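Rostach Small Grants for Home Robotics
Progress report, second period
Project: Comparison of fingertip pads and controllers for handling clothing in ordinary homes
Submitted by the Tellico project team

1. Summary

In this period we finished the bench tests of the two fingertip pads and began the trials in homes. The choice of pad is almost decided. The choice of controller is not decided, and we explain in section 5 why we need more time for it. Spending is inside the plan, except for one line which we ask you to look at in section 7.

We recorded 879 handling attempts in total, counting the bench and the homes together. An attempt begins when the fingers first close and ends when the cloth is released or lost. In the first report we counted a second closing as a new attempt. We have stopped doing so, and the older numbers were recalculated with the new rule before we added them.

2. What we promised for this period

The work plan had four items:

Finish the comparison of the smooth pad and the textured pad on the bench.
Move the hand-held gripper to real bedrooms and living rooms.
Connect the same gripper jaws to the Khổng arm and test both controllers.
Write the handling guide for the people who collect the demonstrations.

The first item is complete. The second is running and is described in section 4. The third is partly complete. For the fourth we have a draft, which was used in the homes and has already been corrected once.

3. Bench results

The bench test used cotton shirts, towels and thin bedding, all taken from the same laundry so that the wear is similar. For each cloth the operator had to pinch one layer, lift it to the height of a mark on the wall, wait, and put it down. We wrote down if the cloth slipped, if two layers were lifted by mistake, and if the operator had to push down on the table to get a hold.

The textured pad was better on cotton. It took a single layer at the first closing in 69 percent of the attempts, and the smooth pad did it in 60 percent. On towels we could not see a difference that we trust. With thin bedding the textured pad sometimes took hold too well, and the cloth stayed on the finger after opening. The operators shake the tool a little to free it. A person does this without thinking, but the arm does not, so this must be solved before we use these pads on the arm for sheets.

We also compared two opening widths. The wider one is more comfortable for bulky cloth such as a folded towel. For a shirt collar or cuff the operators preferred the narrower one, and their movements were also shorter. The linkage allows both, and we will keep one jaw and limit the width in software.

The pads wear more slowly than we expected. The edge of the textured pad gets polished first, at the side where the operators like to hook a hem. We now change both pads together, even when only one of them is worn, so that the left and right finger stay equal.

4. Trials in homes

The bench is flat and hard. A bed is soft, and when the fingertips press on it the cloth goes down with them, and the fingers close over the top of the fold. This was the largest surprise of the period for us. Operators who did well on the bench needed some practice before they could pick up a single layer from a mattress. The draft guide now tells them to come in from the side, at a low angle, and to use an existing wrinkle if there is one.

The tasks on the bed are: straighten a sleeve, pull a hem flat, fold a shirt in half, and move it to a pile. We ask the families not to tidy the room for us. The controllers have to work with other bedding and everyday things around the cloth, and a cleaned room would give us results that are too good.

The gripper at work on one of the beds, with a white shirt:

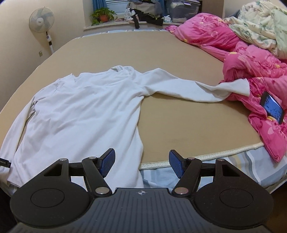
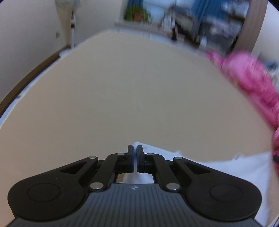
4.1 Observations from the homes

White cloth on a light cover is difficult for the camera. The edge of the cloth almost disappears where the light comes from the window, and the tracking software then follows a wrinkle in place of the border. Fixing the exposure at the beginning of each recording helped more than any change in the software. We will include this in the guide.

Fast turning of the wrist makes the picture blurred, especially at the sides. Operators do it when they look for the next corner of the cloth. We asked them to turn more slowly, and most of them remembered it for the first part of a session and forgot it later. A shorter session is the better solution, and we have reduced the length of one session from the next group of homes.

The fingers are sometimes closed before they reach the cloth, and then have to be opened again. These moments were first marked as errors. We now mark them as a separate kind of event, because they cost time but do not disturb the cloth.

Patterned quilts did not cause the problems we feared. The software separates them from a plain shirt quite well. Striped sheets are harder when the stripes are parallel to the hem.

5. Controllers

We are comparing the Rasevier controller, which came with the arm, and our own controller, which was written in the first period. Both receive the same demonstrations and drive the same jaws.

The Rasevier controller is smoother in free movement and easier to set up after a restart. Its force limit, however, works only in steps, and the smallest step is still too strong for pulling a sleeve straight. The shirt moves as a whole. Our own controller is gentle enough, but it reacts late when the fingers touch a soft surface, and on the test mattress it pushed deeper than we want.

A direct comparison in this report would not be fair. The two controllers were tested with different versions of the wrist mount. The older mount had a small play, which we found only after the Rasevier tests were done. We will repeat those tests with the new mount. The arm is available to us again from August, and we have reserved it.

6. Problems and changes

The wrist mount, as described above. The new one is stiffer and a little heavier. The operators of the hand-held tool do not use it, so the home trials are not affected.

Storage of the recordings. The files from the homes are larger than planned, and the copying in the evening took too long. We now copy at midday also.

Privacy. Homes contain phones, letters and photographs. Before any recording is shared outside the team, one person watches it and marks the parts to be hidden. This work was not in the original plan and it is slow. We prefer to keep doing it by hand for now, as the automatic tool missed several phone screens in our check.

Operator training. The first version of the guide had too much text and the new operators did not read it to the end. The second version has fewer words and more drawings.

7. Budget

Salaries and travel follow the plan. Pads and small parts are below the plan. Storage is above the plan and will stay above it until the end of the project. We ask for permission to move the unused part of the small parts line to storage. The total amount of the grant does not change. The detailed table was sent separately with the financial form.

8. Plan for the next period

Repeat the Rasevier tests with the new wrist mount, using the same cloths and the same order.

Correct the late reaction of our own controller on soft surfaces. We will first try a lower approach speed, and only after that a change in the force estimate.

Test a textured pad with a rounded lower edge, to see if thin bedding is released more easily.

Continue in the homes with the shorter sessions, and add knitted clothing, which we did not touch until now.

Finish the handling guide and send it to you together with the next report.

9. Decisions we need from you

Permission for the budget change in section 7.

Your opinion on the controller comparison: we can report it as soon as the repeated tests are done, in a short letter, or keep it for the third report together with the results on knitted clothing. Both are possible for us, but we would need to know before the arm reservation begins.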